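# Changes to the Stividix handle range

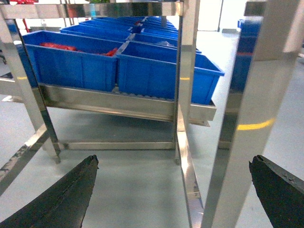 **Product and Supply Notes**

25 April 2019

The Litthorpe works has finished moving its long-handle line from ash to beech. Trade customers who order by the case will see the new part numbers on price lists from this issue on. The old numbers stay valid until the remaining ash stock is gone, which at the last count came to 689 handles, nearly all of them in the 54-inch length.

The change applies to push brooms, deck scrubs and the wide floor brushes sold under the Stividix name. Hand brushes, counter dusters and the small bench brushes keep their present blocks and handles. Wire goods are not affected.

Beech is a little heavier than the ash we were buying and takes a thread more cleanly. The taper at the working end is the same as before, and a beech handle will fit any Stividix block made with the tapered socket. Blocks with the older threaded socket need the threaded handle, which carries a T at the end of its part number. Customers who are unsure which block they have should check for a metal collar in the socket. Threaded blocks have one and tapered blocks do not.

Finish is one coat of clear lacquer, sanded, with a second coat over the top third. Unfinished handles can be ordered in lots of 1,000. Lead time on unfinished lots is six weeks, and they ship from Litthorpe only.

**Fiber**

Supply of stiff palmyra was short in January and has recovered. Back orders for the 18-inch and 24-inch street brooms have now shipped in full. The 36-inch broom is still being filled with a blend of palmyra and synthetic – the blend is marked on the block with a green dot – and will return to straight palmyra when the present batch of blocks is used up. Trim length for both fills is 4 1/4 inches.

Horsehair for the fine floor brushes continues to come through Heo, graded and cut to length before it reaches us. The last delivery ran slightly darker than usual. Color has no bearing on stiffness, and brushes from this lot are sold at the regular price.

**Holell depot**

The Holell depot now carries the full list of replacement heads. It had been holding only the faster sellers, with the rest sent over from Litthorpe on request. Stock on hand at Holell after the transfer was 2,244 heads. Orders received there before noon go out the same day. Mixed cases are allowed on heads, but handles must still be ordered by the full case of 12.

**Storage and care**

Several customers have asked about heads that work loose over the winter. A tapered handle depends on a tight wood-to-wood fit, and a block kept near a heater will shrink away from it. Hang brooms with the bristles clear of the floor, away from direct heat. If a head has loosened, remove the handle, wipe out the socket, and drive the handle back in by striking its upper end on a hard floor. Do not soak the block. Water will swell it for a day or two, and the joint is usually looser afterward.

Natural fiber brooms used on wet floors should be rinsed in cold water and hung to dry. Synthetic fills can be washed in warm water with mild soap.

The revised price list is enclosed with trade copies of this newsletter. Counter customers can ask for one at either location.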